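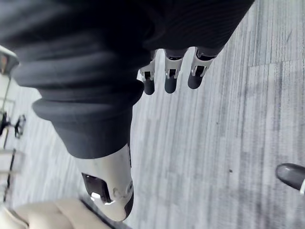

I've had the Disus teleoperation kit since March, and I keep being asked whether it's worth the money, so I'll try to set it all down in one place. It came to 1,686 with the wrist camera added, and I paid for it out of our own small budget, so please read this as the opinion of somebody who minded the price!

You put on the glove, you move your hand, and the robot's hand follows. I had used the older Vumus set for a good while and was rather fond of it, but thumbs were always its weak point, and I spent far too many afternoons trying to pinch a teaspoon. The Disus glove is much kinder in that way. Milagros Villanueva, who had never driven a robot before, was picking up clothes pegs after 14 minutes and wouldn't give me the glove back – I had to make tea and wait my turn.

Setting up took us 2 hours, most of it spent on the calibration screen, which asks you to make a fist and then doesn't say when you may stop. The recording side is lovely, though. You press the pedal, show the task, press again, and it's saved under whatever name you gave it. Throwing away a bad attempt is just as easy (I throw away plenty).

My grumbles are small ones. The glove only comes in one size, and it's a bit roomy on me. The wrist camera's cable could do with being longer, and there is a slight lag when you turn your wrist quickly, so folding a tea towel still needs patience. Demchenko's spare pedal fits perfectly well if you lose yours, as I did.

Four stars from me, and I'd buy it again.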